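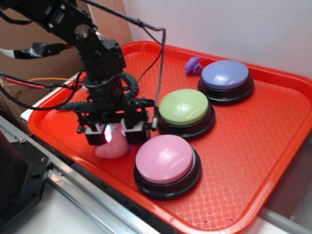
Cleaning textured trays – what are people using?
Workshop & Storage > Materials and Finishes

staniforth_bench
We use moulded plastic trays with a fine crosshatched surface. Dust and skin oil settle in the grid and a damp cloth only skims the top. I've been through two bottles of Alent multi-surface since March and the grooves still look grey. Is there a better method, or do I go back to smooth trays?

gridline7
Soft nylon brush, washing-up liquid, water at 40 degrees. Brush along both diagonals of the pattern. Leave it for 12 minutes before rinsing. The soaking does most of the work.

Mawar Rondonuwu
Agree on the brush, disagree on the temperature. Some thin moulded trays warp at the rim if you soak them warm and then stand them on edge. I use cold water and a longer soak. Dry them flat.

gridline7
I've never had one warp at 40. Which plastic?

Mawar Rondonuwu
Ours were from Lomari, sold only as "rigid plastic", so I can't say. Two out of a batch of seven went. It may have been a bad batch.

T_Ashby
What do you keep on them? Anything with a rubber foot or a black base ring can leave a mark on a light tray. On a dark or strong colour it matters less.

staniforth_bench
Mostly small parts and switches. The colour is strong enough to hide marks. 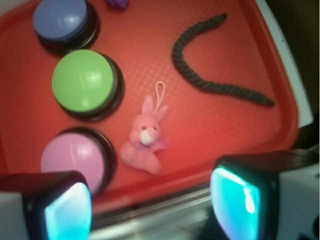 Red tray, grid surface. Round push buttons down the left side.

T_Ashby
Then I'd worry less about staining and more about the corner where the rim meets the base. Grit collects there and a brush won't reach it. A wooden cocktail stick will. Don't use metal.

gridline7
Avoid solvent sprays as well. They can craze some plastics and you won't see it until the tray flexes.

Mawar Rondonuwu
Depends on the solvent and the plastic. Isopropyl on polypropylene is fine. Test the underside first.

staniforth_bench
Thanks. Trying the cold soak on one and the 40 degree soak on another – will post the results.

Thread last active April 2024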